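The repair shop on the lower end of Loden Street has no sign for luggage. The window says shoes, zippers and keys, in that order, and the woman who runs it says the order is about thirty years out of date.

"Shoes are maybe a third of it now," she says. "Zippers are steady. The rest is bags, and most of the bags are suitcases."

She took over the business from her uncle, who fixed boots for the mill workers in Brenlow and kept a single drawer of suitcase handles he never expected to use up. The drawer is still there. The handles in it fit almost nothing made today.

Hard-shell cases are what people bring in most. The shells themselves hold up well, she says, and a crack can often be patched from the inside. Wheels are the usual problem, followed by the telescoping handle and then the latches.

"A wheel takes the whole weight of the bag over every curb and every gap in the sidewalk. People pull a full case across cobblestones for a week and then they're surprised. I don't blame them. Nothing on the box tells you how far it's supposed to roll."

A pair of wheels costs her customers less than a new case in nearly every instance, but she turns down a fair amount of work. Some makers rivet the wheel housing through the shell and glue the lining over the rivets. To get at them she has to cut the lining, and after that it has to be put back so that it doesn't sag.

"I'll do it if the bag means something to them. One man had 241 stickers on his. He'd counted. I wasn't going to tell him to buy another one."

She keeps spare parts by size, with no regard to brand, in coffee cans along the back wall. Her supplier in Ullmont closed in January, and she now orders from a wholesaler called Bagheri, which sells wheels in lots of 100. She would prefer smaller lots. The wheels themselves, she says, are better than the old ones, with a softer tread that is quieter indoors.

Asked what people could do to make a case last, she starts with storage. Cases kept in a damp basement come back to her with rusted axles, even when they have hardly traveled. She tells customers to keep them upstairs, closed but not locked, with nothing heavy on top. She also wipes the wheels down after a trip and picks the hair out of the axles with a seam ripper.

Packing comes next. She has strong opinions about it and gives them freely.

"Heavy things go by the wheels. Shoes, toiletries, a book. If you put them at the handle end the bag wants to tip, so you lean on the handle to hold it up, and that's how the tubes get bent. I can straighten a tube once – not twice."

She is also against sitting on a case to close it. The hinge side takes the strain, and hinges are harder to find than wheels. If the halves don't meet without pushing, she says, something has to come out.

Her own method is to lay everything out next to the open case first and put nothing in until she has looked at all of it. She usually takes two things back to the closet at that point, most often a sweater and the second pair of shoes. 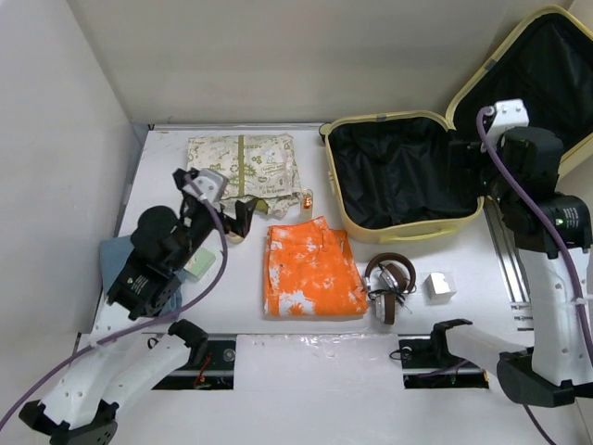 "Then I pack it the night before and leave it open till morning," she says. "The charger goes in last, and so does whatever I forgot. I close it once, and if it closes easily I know I'm fine for the trip home, when everything takes up more room."

She travels less than her customers do. Her last trip was a bus ride to see her sister, with a case someone had left at the shop and never picked up. She had replaced both wheels on it and waited two years before using it herself.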